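News > Service > Robot cells

Ploken publishes service routine for the Nenby fridge-loading cell
July
By Analyn Calimlim

Ploken has released the full maintenance routine for its Nenby cell, in which a robot arm with a five-fingered hand handles bottled drinks between a table and a fridge. The routine covers daily checks, hand care and the swap procedure for worn finger covers.
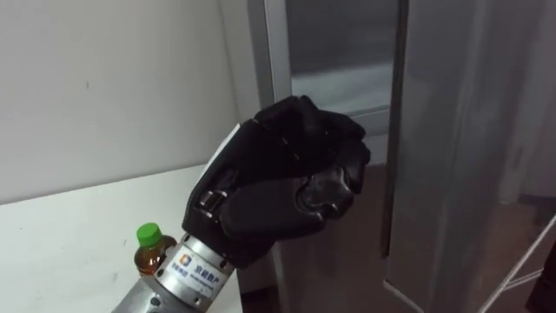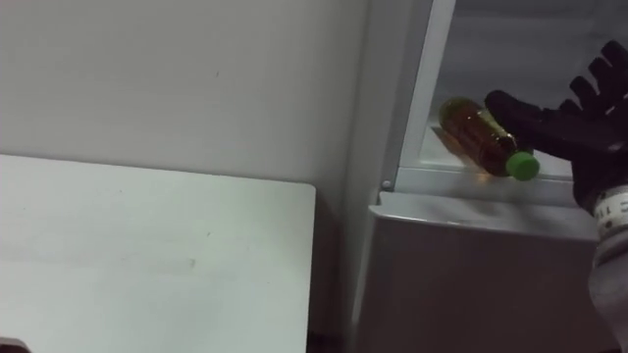 The Nenby cell: the black hand closed in a fist, first picture, and at a bottle of amber liquid with a green cap, second picture.

Each shift begins with a fist test. The operator closes the hand fully, holds it for 20 seconds and opens it again. A finger that lags behind the others is logged and the cell stays out of use until the joint has been looked at.

The hinge by the thumb is cleaned with a dry cloth every 30 hours of running. Oil must not be used on it. The collar screws at the wrist are checked at the same time.

"Most of our call-outs were for slack in the thumb," said Radomír Vlček, service lead at Ploken. "The test picks that up before the arm goes anywhere near a shelf."

The routine was drawn up with Bittencourt, which runs the cell at its Ridard site and supplied 473 logged faults for the work. Two people are needed to change a hand: one to support it, one to undo the collar. Power to the arm must be off throughout.

Sites with a Nenby cell can ask for printed copies from Marek Jireš at the Ploken service desk.

Last updated: July, 14:20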